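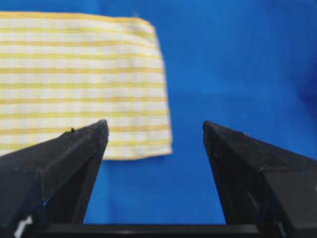 Siltden cloth

Siltden cloth is a plain-woven household fabric with coloured stripes on a white or cream ground. It takes its name from the mill town of Siltden, where it was made for tea towels, napkins, tray cloths and aprons. The striped type is the best known, although checks and plain whites were also sold under the name. Yellow, blue and red were the usual colours.

History

Weaving in Siltden began as cottage work. Families wove narrow lengths of linen for sale at the spring market, held each May on the ground beside the river. Most of this early cloth was unbleached and had no pattern apart from a single coloured thread near the selvedge, which marked the weaver.

The first mill in the town was opened by the dyer Ottmar Kettler, who had moved there for the soft water. Kettler bought in cotton yarn and dyed it before weaving, so that the colour went right through the thread. His pattern book lists 62 stripes, each with a number and a short note on the order of the threads. Several are the same design in different colours. The book also gives prices for hemmed and unhemmed pieces.

A second firm, Baumgart, set up 2 weaving sheds on the opposite bank and made a cheaper cloth with a looser weave. The two businesses competed for hotel and hospital orders until Baumgart took over the Kettler mill. At its largest the combined firm had 926 workers, many of them living in the terraces along Jikgate, the street that ran down to the mill gates.

Trade fell away as printed cloths and paper towels became common. The Jikgate sheds were closed and later turned into flats. Weaving went on in a smaller building under Uwe Hamann, a former loom fitter, who kept the old stripe numbers in use.

Manufacture

The stripes are formed by changing the colour of the yarn, either in the warp or in the weft. Warp stripes run the length of the piece and are quicker to make, as the order is fixed once the loom has been set up. Weft stripes run from side to side and need a change of shuttle for each band. A standard Kettler warp had 3,762 ends and was cut into several widths after finishing.

Cotton was used for most goods. A mixture of cotton and linen, sold as Flikari, was stiffer and dearer. It was intended for drying glasses.

Care

Older pieces were meant to be boiled, and the whites were often blued. Modern ones are washed at a lower heat to limit shrinkage, which is greatest along the warp. Flikari cloths are ironed while damp.

See also

Gingham
Huckaback
Ticking
Tea towel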